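Pronuler Two-Arm Build: Frequently Asked Questions

What is Pronuler?
A pair of small tabletop arms we put together in the Gornia shared workshop, and the towel-folding project that grew out of them! Morin is the software side, and it's the part we tinker with most.

Why towels?
Cloth never lands the same way twice, so every fold is a new puzzle. Microfiber is cheap, soft on the grippers and easy to grab. We've logged 790 fold attempts so far and still cheer at the good ones.
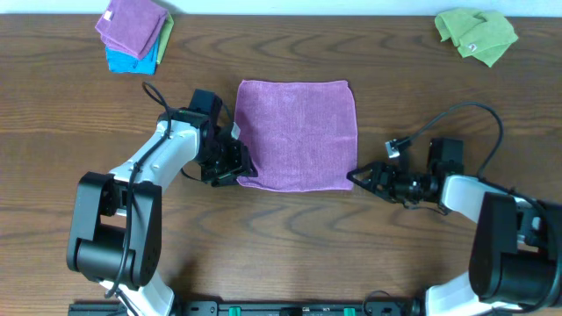
Both arms at the pink cloth, with more cloths waiting at the back of the table.

What did it cost?
Nearly $197 for the second arm's motors, which was our biggest single order. Brackets came off the workshop printer.

How long does setup take each time?
Give it 15 minutes. Clamp the rail, power up, run the Morin homing routine, then try a few slow moves before you put any fabric down.

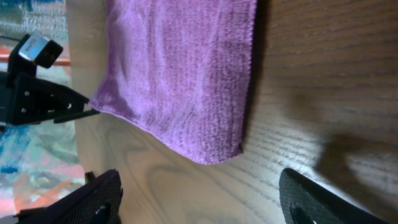 Can I build just one arm first?
Start with one by all means, we did! Morin runs fine in single-arm mode, and you can pick up blocks or cups while you save for the second.

Where do I get the files?
Everything is in the Grerico folder on the workshop's shared drive. Use version 5 of the wrist mount, as the older ones crack near the screw holes.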